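What is a workshop hall? (for kids 7 and up)

Big room. Really big. People make things in it, fix things, try things out. Our hall in Grondeddale is 219 steps long if you walk heel to toe, Ozan Karaca did it in December and lost count once so he had to start over.

Why so high? Tall stuff needs to fit. Also warm air goes up, and so does dust. So halls get a duct. A duct is a long tube for air, like a straw for the building. Look up next time your in a gym, you'll probly spot one.

And beams! Beams hold up the roof. In a house they hide behind the ceiling. In a hall they often just leave them showing.
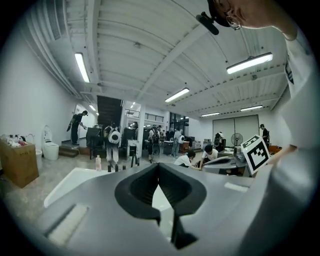
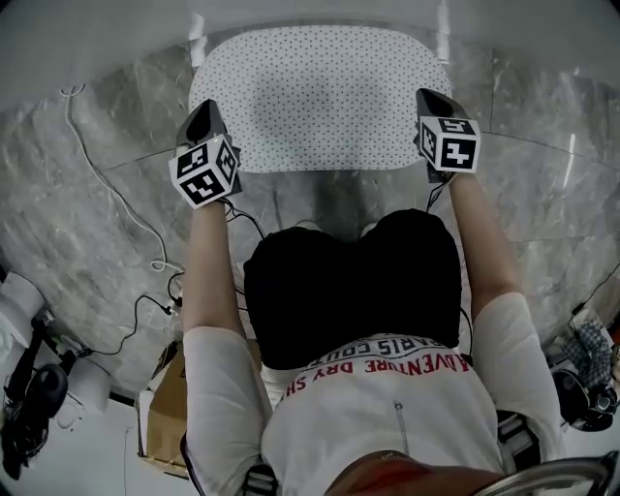

Kivel Kids' Pages Team

White walls and lots of lamps in the hall, so it's bright. Stairs up to a walkway with a black railing. A railing stops you from falling, so don't climb on it.

Now the floor. Marble starts out as another rock, usually limestone. It gets squeezed and heated deep underground for a very long time. The wavy lines are called veins. No blood in them! They come from other minerals that got mixed in.

The lines between slabs are seams. And the mat with the dots is oval, like a squashed circle.

One rule for any floor: watch out for cables. Step over, not on.

Try it at home: find 2 seams, 1 beam or pipe, and something oval. Draw them. Next page is stairs.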